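Few inventions have altered the price of ordinary goods as quietly as the steel shipping container. Before its adoption, a cargo vessel of modest size might spend more time tied to a pier than at sea, while gangs of dockworkers moved sacks, barrels and crates by hand.

The port of Narncombe offers a useful record of the change. Its harbor office listed 1450 men on the daily rolls in the last years of loose cargo. Within a decade the number had fallen to 200, though the tonnage handled each season continued to rise. Wages for those who remained improved. The streets behind the docks, where boarding houses and chandlers had depended on the older trade, did not recover for a generation.

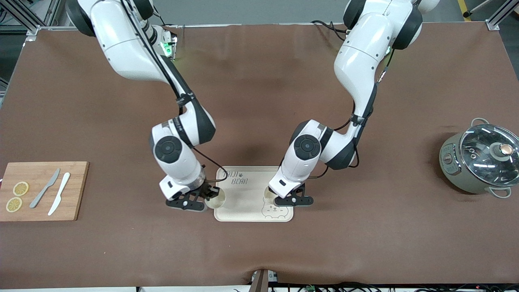
Two robot arms over a work table.

Economic historian Kaede Tamura, whose study of Narncombe covers 9 shipping lines, argues that the largest gains went to firms located far from the water. Furniture makers in the inland district of Pangaribuan had sold almost entirely to local buyers. Once freight charges ceased to consume their margins, they found customers on three continents.

Her colleague Uwe Seidel is more cautious. Savings in transport, he notes, reached households slowly, and much of the early benefit was absorbed by the cost of new cranes and deeper channels. The bonds issued for the Narncombe terminal were not retired until 2000.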